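Oto wants out of Dinmont?? (merged with the Lindthorpe rumor thread)

Dinmont Town Supporters Board > First Team Talk

northstand_gil
OK so I know we do this every window but has anybody else heard that Oto told the club he won't sign the new deal? My cousin works with a guy whose brother-in-law does the physio room and he says the talks stopped on Thursday and haven't restarted. Lindthorpe are supposed to be the ones sniffing. I feel a bit sick typing it.

pearlbutton
cousin of a guy of a brother-in-law lol. solid stuff gil

northstand_gil
I said I KNOW. But the same chain told me about the Keane loan two weeks early and you all laughed then too.

Marv_from_Row_K
He did have the Keane loan, in fairness.

I'd be gutted but I wouldn't blame the kid. He's played 49 straight games for us, half of them out of position, and we've had him covering left back while we carry four center forwards who can't trap a ball. If Lindthorpe tell him he's playing in the middle every week then of course he listens.

pearlbutton
he's 23 marv, he isn't a kid. and he was awful at left back because he didn't want to be there. you could see it. arms out every time a winger went past him

Marv_from_Row_K
He was awful at left back because he's a midfielder!! I'd be awful at left back.

pearlbutton
you'd be awful in the dugout

Banafsheh Sadeghi
Long post, sorry, I've been chewing on this all morning.

I went up to the open training session in February with my two nephews and we stood right by the rail. Oto was the last one off the pitch by a mile. He signed everything the boys had, then he went back and got a ball for the younger one, and he asked me how far we'd driven. I don't think a player who has already packed his bags does that. I also don't think it tells us much about his contract, before pearlbutton jumps on me. Nice people change clubs all the time.

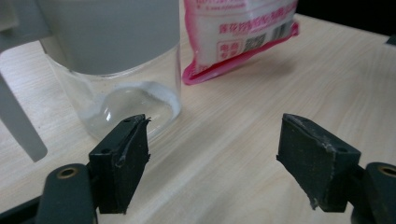 What bugs me more is how the club handles it. We had the same silence with Keane, and by the time they said anything he'd already been on the Lindthorpe website holding up a scarf. Just put out a short statement! "We've made an offer, we hope he stays." It costs nothing and it would stop threads like this one from reaching 300 replies by the weekend.

And for what it's worth I think we should sell if the money is right. We need a keeper and two full backs, and I'd take those over one very good midfielder who leaves for free next summer.

northstand_gil
Nooo Banafsheh not you too

coldpie_carla
Agree with her on the statement, disagree on selling. You don't get those two full backs. You get one, and he's on loan, and he does his hamstring in the warm-up. We've all seen how this board spends. When Keane went we were told every cent would go back into the squad and I'm still waiting to meet the guy they bought with it.

Marv_from_Row_K
They bought the scoreboard.

coldpie_carla
Which was stuck on 0-0 for the whole cup game.

Banafsheh Sadeghi
Carla I can't argue with that, I was sitting under it. But then what do you do, just let him run the deal down? Around 8 months from now he can talk to whoever he likes and we get a handshake. I'd hate that more.

coldpie_carla
I'd take the year. With him in the middle we finish top six. Without him I honestly think we're looking over our shoulder by Christmas. Top six brings in season tickets and that's money too.

pearlbutton
top six hahahaha

ridgeway_tom
New here, long time reader. My wife's family are all Lindthorpe and they say their forums are full of this, but half of them don't want him. They've already got two in that position and think he's too slow. So maybe he ends up on the bench there, and if his agent has any sense he's told him that.

Marv_from_Row_K
Welcome Tom. Too slow?! Have they watched him? He isn't quick over ten yards, OK, but he doesn't need to be when he's already standing where the ball's going.

ridgeway_tom
I'm only the messenger. Sunday lunch is going to be rough either way.

northstand_gil
Update from the chain: there is a meeting tomorrow at 10 a.m., player and agent and the chairman. That's all I've got. Don't ask me who told me, you'll only laugh.

pearlbutton
was it the brother-in-law

northstand_gil
It was the brother-in-law.

Banafsheh Sadeghi
If he signs I'll buy the pies for the first home game, and I'm including pearlbutton in that.

pearlbutton
steak one for me. he's still not a left back though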